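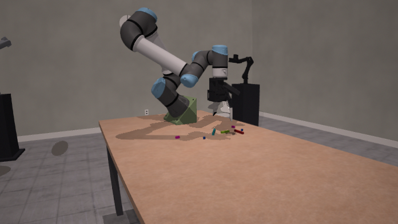
Sandport Craft Hall - June walk-through, rooms 4 and 5

Front door closer: PASS. Still slams like a teenager.

Exit sign, room 4: PASS. Lit at both ends.

Exit sign, room 5: FAIL. Lit, but hidden behind the Etden banner. Move the banner.

Extinguisher, tag 377: PASS. Gauge in the green. Somebody has hung an apron on it again.

Work surfaces: PASS WITH COMMENT. Small pieces get put away at closing, please.
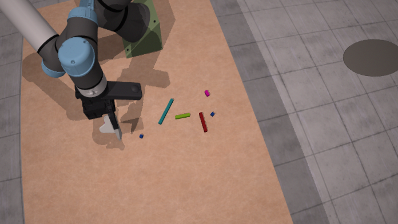 Work surface with six small blocks out.

Kiln room vent: FAIL. Fan runs, flap doesn't open. Kinness quoted 2760 for a new unit - we'd like to try a screwdriver first.

First aid box: PASS, if you count 5 eye patches and no Band-Aids as a first aid box. Restock.

Back stairs: FAIL. Fourth tread loose, as it was last time, and the time before.

Recheck of fails: Tuesday, 4 p.m.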